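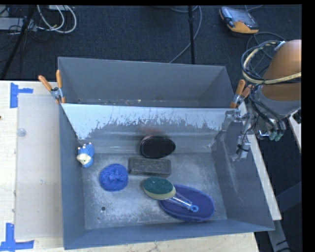 Figure 2. Mixed goods in the front bin: dish wand, blue mesh scrubber, black brush, dark block, small toy figure, large purple-blue oval. Second bin behind.

Category: Household Studies / Storage and Sorting
9 min read

4.2 Cleaning goods in open bins

The Skendeck inventory holds 763 items in 12 groups. Cleaning goods are the messiest group by far and we treat them separately. Reasons are mostly practical. A cup is a cup. A scrubber can be a ball, a pad, a wand, a brush, and people file them under different names depending on which room they keep them in.

Figure 2 gives a typical mix. Three of the things in the front bin went into the cleaning group without argument — the mesh scrubber, the brush and the wand. The toy figure is in Toys, obviously. The dark rounded block and the large oval went to Unassigned on first pass. Neither has a shape that says much on its own, and coders working from the bin view alone were told to leave such items blank and not guess. Most did. A few wrote "sponge?" for the block, which we kept in the log as a blank.

Wands are coded as one item, head and handle together. This matters more than it sounds. The sponge head is two layers, dark green scouring surface over a pale yellowish one, and the handle is clear plastic with a light blue cap at the end. Under the earlier Stukedari scheme that would be two entries, sometimes three, and the totals for cleaning goods came out inflated. Our rule: if it is picked up as one thing it is one thing. Same for brushes.

Overlap. In the figure the wand lies over the oval. We log this as a contact pair, upper and lower, with no judgement about whether anybody would store them that way. Across the full set there are 1188 contact pairs. Long-handled goods are over-represented as the upper item, wich is expected, a handle will rest on whatever is near it. Soft flat goods are mostly lower. Brushes tend to be neither.

Color was dropped as a grouping key in March. Too much blue. The scrubber is bright blue, the figure is blue, the wand cap is light blue, the oval is somewhere between purple and blue and was entered both ways by different coders. Texture did better, especially for mesh — the coarse sparkle of the scrubber with its gathered center was named correctly by nearly every coder.

Bin condition was recorded as well, on a simple scale from clean to heavily worn. The front bin in Figure 2 scored heavily worn: scuffed floor with whitish abrasion, curved scratches up the right wall, a pale band along the back wall with a ragged lower boundary and darker gray metal showing through. The rear bin was scored on debris only, small pale specks on the strip of floor in view. We don't attempt to link any mark to any item. Hoàng bins, used for the comparison set, have a lighter finish and the scores should not be read accross.

Left open: the drain hole. Small items in the Nomora list are narrower than it and were kept out of the bins altogether, so the very small end of the cleaning group (bottle-brush tips, loose bristles, caps) is under-counted here. See 4.3.

Contact the editors | © 2019 Skendeck Working Papers | Back to top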